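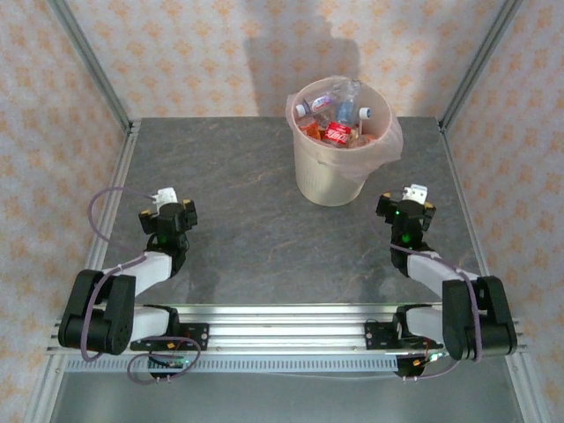 Zwei Arme, ein Abfalleimer mit Beutel: Arbeitsplatz im Projekt Pronden.

Müll einsammeln gilt als einfache Hausarbeit. Für Greifarme bleibt sie schwierig: Durchsichtige Flaschen sind schlecht zu erkennen, Deckel schlecht zu fassen. Evau hat 46 Durchgänge ausgewertet, einzelne dauerten bis zu 30 Minuten.

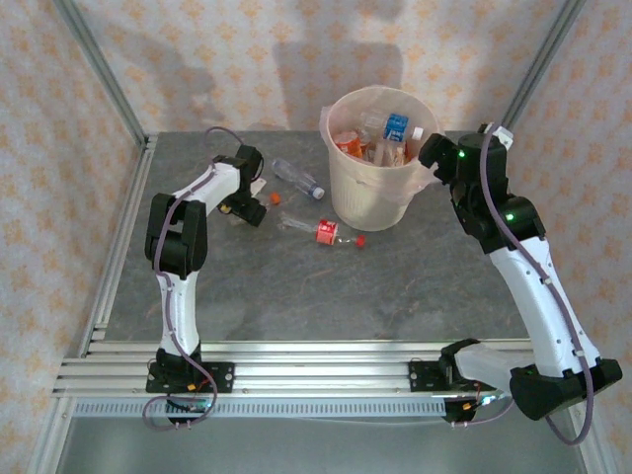 Kann man so ein System schon für den Haushalt kaufen?
Pronden bleibt vorerst ein Laboraufbau; über ein Produkt will Evau frühestens in 2 Jahren entscheiden.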